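Chapter 4
Steam

What you'll need for this chapter: a steamer of any kind, a lid that fits it, a plate, and a clock you can see from the stove.
Words to know: condensation, proof, latent heat, collapse, liner

I burned my first batch of steamed buns. I know that sounds impossible, and my roommate Radomir Dervishi said so at the time, loudly, while opening every window we had. What I'd done was let the pot boil dry. The buns on top were fine for a while, and then they tasted like a campfire, and the pot went out with the trash on Friday. So that was my introduction to steam: it comes from water, and when the water is gone you're just heating a pan.

In Chapter 3 we boiled things. We put food into hot water and let the water do the work from every side. Steaming looks like a cousin of that, and lots of cookbooks give it half a page at the end of the boiling section, usually with a sad piece of broccoli. I'm giving it a whole chapter because I like it best (my book, my rules) and because steam behaves in ways that boiling water doesn't.

Start with the heat. At sea level, water boils at 212°F, and the steam coming off it is at 212°F too. Same number. But stick your hand in a 212°F oven for a second and you'll be fine, while a puff of steam at that temperature will hurt you badly. The air in the oven is dry and gives up its heat slowly. Steam hits your cool skin, turns back into water, and dumps a huge load of energy as it does. That energy is called latent heat, and it's what cooks your food. A cool ball of dough gets the same treatment your hand would. Keep that in mind every time you lift a lid – tilt it away from you, far edge up first, and keep your wrist out of the way.

Now the dough. Bread in an oven gets brown because its surface dries out and gets much hotter than 212°F. A steamed bun never gets there. Its outside stays moist, so you get a thin, smooth, pale skin and a soft middle with no crust at all. Students who grew up on toast sometimes think a white bun must be raw. Break one open! If the inside is springy and pulls apart in soft layers, it's cooked.

We'll use buns for most of the experiments in this chapter, since they're cheap and they show their mistakes so clearly. A potato will forgive you. A bun that was crowded, dripped on, or rushed will look crowded, dripped on, or rushed. The basic recipe is in section 4.2, and it makes 20 small ones, which is more than one basket can hold, so plan on working in rounds. Keep the waiting ones under a towel and somewhere cool, or the last round will be overproofed and wrinkly before it ever meets the steam.

About equipment. You don't need much, and please don't buy anything until you've read section 4.1. A bamboo basket over a wok is lovely. A metal colander in a soup pot works. The little electric kind is what I use on weeknights, because it lives on a side table and leaves my burners free. My old one, a Zandholm, lasted through two apartments and had a knob that had to be turned with pliers by the end. They all come down to the same idea: water underneath, holes in the middle, lid on top.

The holes matter more than people expect. Steam has to come up through them and travel around the food, so you want bare space between pieces. Buns also swell as they cook, and two that start out nearly touching will finish as one. My habit is to set them out with the lid off and look at the gaps before anything else happens, with the serving plate already waiting beside the steamer. Once they're done you'll be moving hot, soft, sticky things, and that's a bad time to go digging in a cabinet.

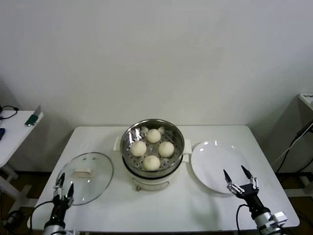
Shuk-fan Man would like me to add that four is plenty for a basket that size, and that anybody squeezing in a fifth deserves the lumpy thing they get. She tested the recipes in this chapter and sent me 21 notes on buns alone, most of them on spacing and a few on my handwriting. Her other big complaint was with lids. A glass lid lets you watch, which everybody enjoys, but water collects on the inside and drips straight down, and each drip can leave a dented, shiny spot on the dough. Tie a clean dish towel around the lid, with the corners knotted up on top where they can't hang near the heat, and most of that goes away. Bamboo lids soak up some of the moisture on their own.

Then there's the collapse. You open the steamer, the buns are high and round, and a minute later they've shrunk into little walnuts. I've had that happen in front of guests. Overproofing can do it, too much heat can do it, and so can yanking the lid off too fast. We'll take those causes apart in section 4.4, where you'll ruin a few on purpose. Bülent Eren's class did this one in March and ate the failures with jam, which I recommend.

Before you turn the page, try this. Fill the base of your steamer, put the lid on with no food inside, and time how long it takes until steam comes out in a steady stream. Write the number inside the cover of this book. You'll use it in every recipe from here to page 64.

4.1 Choosing and Setting Up a Steamer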